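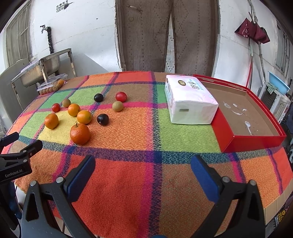 Fruit on the Table

By Socorro Sotelo

Narkau Home & Kitchen, July issue

My grandmother kept her fruit in the open, on a cloth, in the room where everybody came and went, and for the longest time I thought this was simply because her refrigerator was small. It was small (you had to take the milk out to get at the eggs), but when she moved to the apartment in Cledon and was given a big new one with two drawers at the bottom, the drawers filled up with batteries and string and the fruit stayed exactly where it had always been. You came in, you put down your bag, you looked over what there was and you picked something up. I must have eaten a thousand mandarins that way without ever once being told to eat fruit.

I've been thinking about her table all summer, partly on account of the heat and partly because I have been buying far too much. The market on Tamuno Street does that to me. I go for plums and come home with plums and kiwis and a pear somebody talked me into, and a bag of mandarins on top, and then it all has to go somewhere.

Spread it out first

Before anything gets put away, I tip the whole lot out on a thick cloth. A blanket is even better, one of those old checked woolen ones that have gone a bit scratchy for the sofa, folded double if the table is hard. Soft fruit bruises on its way out of the bag more than at any other time, and a bruise you can't see at noon is a brown thumbprint by the next morning. Then I turn each piece over. You're feeling for soft places around the stem and looking for split skin, and anything with a leak goes straight to the sink and gets eaten standing up. I consider that part the cook's wages.

The second thing is what to keep it all in. I own a very pretty bowl, deep blue, bought years ago at Wurnent and carried home on my lap, and it is a terrible place for fruit. Everything sinks to the middle and the bottom mandarin goes to mold, and you don't find out until there's that smell. What I use now is the lid of a cardboard box.
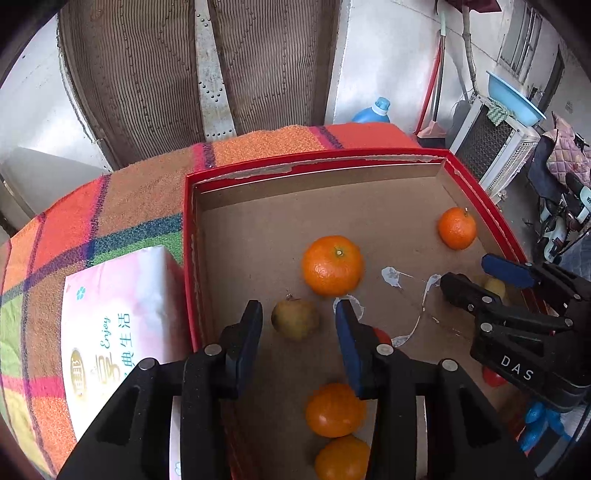 I came around to the lid slowly, and my husband still moves it when company is expected, but I wouldn't go back. It's wide and shallow, so the fruit lies in one layer and you can see every piece without digging. The cardboard takes up a little damp. The sides are just high enough to stop a runaway orange, and you can pick the whole business up with two hands and carry it to another room when you want the table for supper. When it gets stained past bearing, you throw it out and find another one. A shoebox lid will do for one person, though for a family you'll want something bigger, the sort a winter coat or a set of towels comes in.

Give things a bit of air between them if you have the space. Mandarins especially don't like to be pressed up against each other, and one bad one will take its neighbor along. I put the hard fruit toward the sides and the tender fruit where I'll reach for it first, and I tuck a folded tissue under anything that looks ready to weep.

Pears deserve a word of their own. They are sold hard and they ripen from the inside out, so that by the time the belly of a pear gives under your thumb the core may already be mush. Press up by the neck, very gently. If it yields there, eat it today.

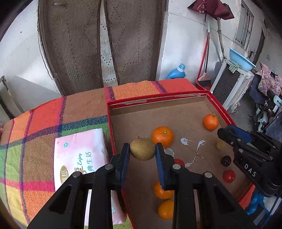

Can pears and citrus share a tray?

They can, for a few days. Pears give off ethylene as they ripen, and that hurries along kiwis and plums more than it does oranges or mandarins, so the citrus will sit beside them without much trouble. If your kiwis are already soft, move them to the refrigerator and leave the pear where it is.

My grandmother used this the other way around, naturally. A kiwi like a stone went into a paper bag with the ripest pear in the house, and the bag went on top of the cupboard, and after 3 or 4 days we were allowed to look.
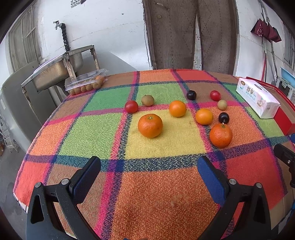 Plums are the fruit I worry over most. A good one goes from tart to perfect to finished faster than you'd like, and the skin is so dark that it hides everything. I leave the stem on until I'm ready to eat, and I like them out in plain sight, the way the two dark ones are lying among the oranges and cherry tomatoes on that checked blanket, where a person walking by can't help but notice them. Kiwis I worry over hardly at all. Cherry tomatoes are happy out of the cold too, and they taste more like themselves for it, so if you've always put them in the drawer, try a handful on the table this week and see whether they last past the afternoon.

As for the small brown longans, if you're lucky enough to find them, keep them in the box they came in with the lid a little open, and put them in the refrigerator if they'll be waiting more than a day or two. Set a saucer nearby for the shells and seeds. My grandmother used the saucer from a cup that broke before I was born, and I have it now, on my own table, next to the plums.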